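시연 데이터 수집, 자주 묻는 질문

Preltix 프로젝트 쪽으로 들어오는 문의가 비슷비슷해서 답을 모아 둔다. 홍보 문구를 기대했다면 다른 페이지를 보는 편이 낫다. 작성은 데이터 검수를 맡은 Kiran Chaudhary가 했고, 팀 전체의 의견과 다른 대목도 있다.

시연 데이터란 무엇을 말하나요?

사람이 로봇을 조종해 과제를 수행한 기록이다. 관절 각도, 그리퍼 명령, 카메라 영상이 시간 순서대로 묶여 있다. 학습 모델은 이 기록을 보고 같은 상황에서 어떤 동작을 내야 하는지 흉내 낸다. "로봇이 이해한다"는 표현을 쓰는 자료가 많은데, 우리는 쓰지 않는다. 이해했다고 볼 근거를 아직 본 적이 없다.

몇 건이나 모으면 충분한가요?

모른다. 발표 자료에 흔히 나오는 "시연 20건이면 된다"는 말은 물체 위치도 조명도 거의 바뀌지 않는 조건에서 나온 경우가 많다. 우리는 서랍 과제 하나에 2000건을 모았고, 가구 모양을 바꾸자 성공률이 눈에 띄게 떨어졌다. 건수를 자랑하는 데이터셋을 보면 먼저 배치가 몇 종류인지부터 물어보기 바란다. 우리 서랍 과제의 배치는 29종이다. 많다고 생각하지 않는다.

왜 시뮬레이션에서 모으나요?

싸고, 되돌리기 쉽고, 물건이 깨지지 않는다. 솔직한 이유는 거기까지다. 렌더링된 나무장과 실제 나무장은 마찰도 무게도 다르다. 손잡이를 당길 때 걸리는 느낌은 Moler 시뮬레이터에서 우리가 정한 값일 뿐이고, 그 값이 맞는지는 실물로 확인해야 한다. 확인을 마친 항목은 아직 적다.

과제 장면은 어떻게 구성하나요?

목표가 되는 가구 하나를 두고 그 위에 잡다한 물건을 올린다. 서랍 과제라면 손잡이 달린 낮은 장 위에 공구함, 드라이버, 꽃병 같은 것을 늘어놓는 식이다. 과제와 상관없는 물건을 두는 까닭은 모델이 엉뚱한 단서에 기대는지 보려는 것이다. 예전 판에서는 모델이 손잡이 대신 꽃병 위치를 기준으로 팔을 뻗고 있었다. 성공률만 보던 동안에는 아무도 알아채지 못했다.

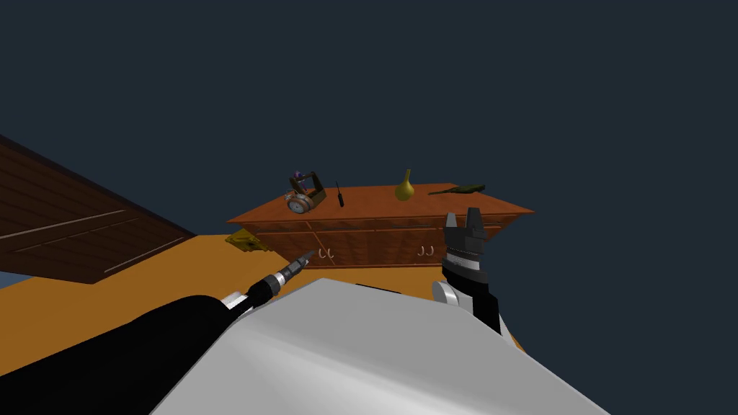 실패한 시연도 보관하나요?

보관한다. 다만 학습에는 기본적으로 넣지 않고 따로 표시해 둔다. 실패 기록이 학습에 도움이 된다는 주장은 여러 번 들었지만, 우리 쪽 실험에서는 결과가 들쭉날쭉했다. 지금은 평가 기준을 다듬을 때 주로 쓴다.

양팔의 끝단이 서로 달라도 같은 데이터로 취급하나요?

취급하지 않는다. 한쪽이 공구 모양이고 다른 쪽이 두 손가락 그리퍼라면 같은 "뻗기" 동작이라도 의미가 다르다. 끝단 종류는 에피소드마다 기록하며, 이 항목이 빠진 기록은 폐기한다. 외부에서 받은 Jireš 묶음에는 이 정보가 아예 없어서 결국 쓰지 못했다. 형식만 맞추면 합칠 수 있다던 설명을 너무 쉽게 믿은 탓이다.

조종은 누가 하나요? 숙련도 차이는 어떻게 보정하나요?

현재 조종자는 8명이다. 보정이라고 부를 만한 방법은 없다. 능숙한 사람은 빠르고 매끄럽게 움직이고, 초보자는 멈칫거리며 여러 번 다시 잡는다. 어느 쪽이 더 나은 학습 자료인지에 대해서도 팀 안에서 의견이 갈린다. 조종자 번호를 남겨 두었으니 쓰는 사람이 골라 쓰면 된다.

언어 지시문은 사람이 쓰나요?

절반 정도는 사람이 쓰고 나머지는 틀에서 만들어 낸다. 자동으로 만든 문장은 문법은 멀쩡해도 화면에 없는 물건을 가리키는 일이 있다. 검수에서 걸러 내고 있으나 전부 걸러졌다고 장담하지는 않는다. 발견하면 에피소드 번호를 적어 보내 달라.

이 데이터로 학습하면 실제 로봇에서도 작동하나요?

그런 약속은 하지 않는다. Dermont 시험실에서 실물 장으로 옮겨 본 결과, 손잡이까지 접근하는 동작은 대체로 따라갔고 당기는 동작에서 자주 미끄러졌다. 원인이 마찰 값인지, 카메라 위치인지, 시연 자체의 편향인지는 아직 가려내지 못했다. 시뮬레이션 성공률을 실물 성능으로 인용하는 일은 삼가 주기 바란다.

다음 판은 언제 나오나요?

12월로 잡아 두었다. 배치 종류를 늘리는 작업이 우선이고, 에피소드 건수는 늘리지 않을 수도 있다. 일정이 밀리면 이 항목을 고쳐 적겠다.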